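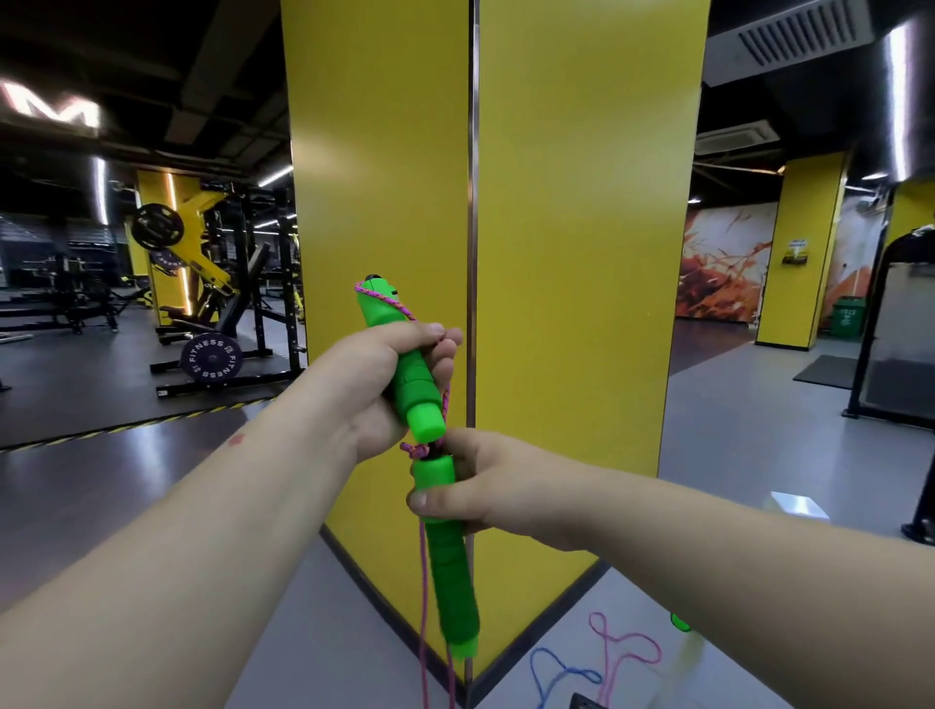 Jump rope handles, green foam grip, held end to end on the gym floor.

Workshop tips: small equipment in a gym with automated check-in

Since August the small equipment at Doko has been tracked by a tag reader and a sorting cabinet. The cabinet logs each return, assigns a slot and opens a repair ticket when an item reaches its set number of loans. There are 212 tagged items, nearly half of them ropes. Floor staff no longer keep the paper sheet. What remains is handwork, and the notes below cover that part.

Pair the handles before anything else. Hold one above the other, end to end, and compare length and cap. Mismatched pairs pass the reader without an error, as it checks only the tag.

Untangle by hand. The cabinet rejects any rope with a loop wider than the tray. Start from the handle and work toward the middle. Pulling on the cord tightens the knot.

Check the cord where it enters the handle. Bend it to both sides and look for flat spots or cracks in the coating. Retire the cord if the core shows. Trimming is acceptable once; after that the rope is too short for most members.

Wipe foam grips with a damp cloth and mild soap. Alcohol hardens the foam. Leave the grips out for 24 hours before closing them in a tray.

Press the end caps on with the thumb. If a cap turns freely, add one wrap of thin tape under it. Glue makes the next cord change difficult.

Set the loan limit by item. The cabinet shipped with a limit of 300 for everything. Ropes needed attention well before that and mats did not need it at all. Kristaps Paju, who runs the morning shift, now edits the limits himself in the Zirkura panel.

Changes to the shift: the opening count is gone, and with it the half hour of overlap between morning and evening staff. That overlap was also when faults were passed on by word of mouth. The ticket has a comment field – use it. "Clicks on the left side" is more useful than the code for general wear.

Two people now rotate through the repair bench, one week each. Before the change, repairs went to whoever was free. The rotation gives steadier results, but the bench person gets less time with members, and this has been raised twice at staff meetings.

When the cabinet is offline, write the tag number on masking tape, stick it to the handle and enter it later. Remove the tape the same day.

Spare caps and cord are in the second drawer, left side.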